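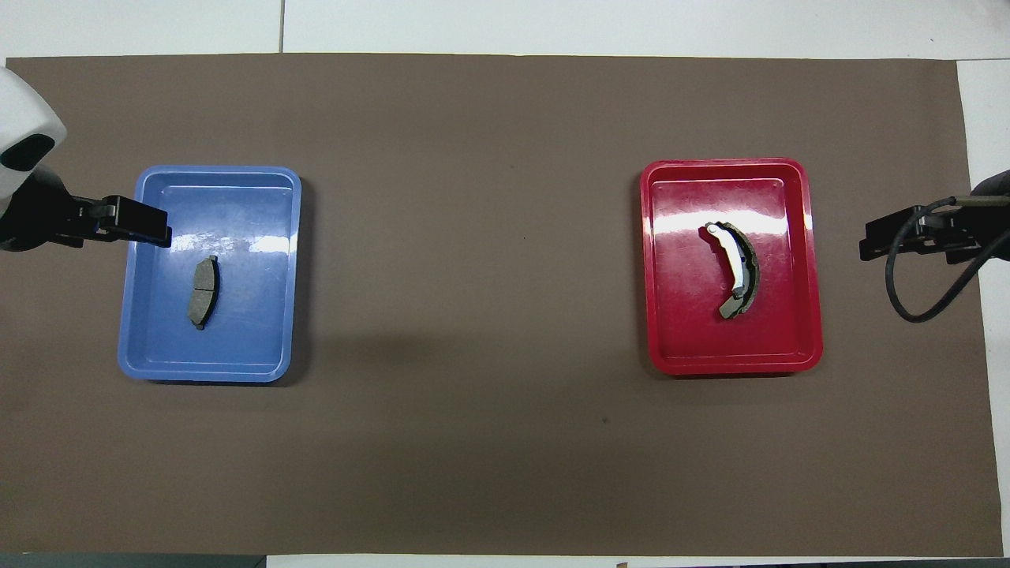 Blue tray on the left, red tray on the right.

Speaker notes, Tarot for Other People: Your First Paid Readings
Urkine Hall, small room, 3/18/23

Slide 1. Say hello, give my name, say how long I have been reading. Phones off. Questions at the end, except for spelling and book titles, which people can shout out.

Slide 2. Who this is for. You know the cards. You read for yourself and a few friends. Somebody has offered you money and you said you would think about it. We are not covering card meanings tonight. Sinéad Ó Ceallaigh teaches those in September and the sign-up sheet is by the door.

Slide 3. My first year. I did 151 readings and kept a notebook on all of them. 11 people asked for their money back and I gave it to them. Read out the two entries marked with tape. Leave out the client's job in the second one.

Slide 4. The opening talk. Before you shuffle, tell the client how long you have, what you charge, and what you won't read on. My list is health, court cases, and whether a third person is cheating. Yours may be shorter. Say it out loud every time, even to regulars.

Slide 5. Questions that work. Put up the before and after table.
"Will I get the job" becomes "What should I know about this job."
"Does he love me" becomes "What is going on between us."
Ask the room for one more. If it's quiet, use the one about moving house.

Slide 6. Spreads. Three cards for a short sitting, five for a long one. I dropped the Celtic Cross for paid work. It took me too long and people lost track by card six. Hartmut Engelhardt disagrees with me on this and he is in the second row, so give him one minute.

Slide 7. Bad cards. Death, the Tower, Ten of Swords. Name the card, say what it usually points to, then stop and let them talk. Don't rush to cheer them up. (Drink water.)

Slide 8. Money. Gostov fair charged 400 for a table over the weekend. I took in 1,645 and was worn out. Plania lets you rent by the evening and that suits a beginner better. Check with your town about a permit before you put up a sign.

Slide 9. Repeat clients. I ask for a month between readings on the same question. Tell the Eberhard story, short version. If someone is calling every few days, they need a friend or a counselor, and you should say so kindly.

Slide 10. Practice in pairs, ten minutes. Nattawut Boonchu and Adom Arthur have spare decks. One reads, one asks, then switch. Opening talk first. Walk around and listen for people skipping it.

Slide 11. Questions. Thank Erhan Akbulut for the room. Chairs go back against the wall.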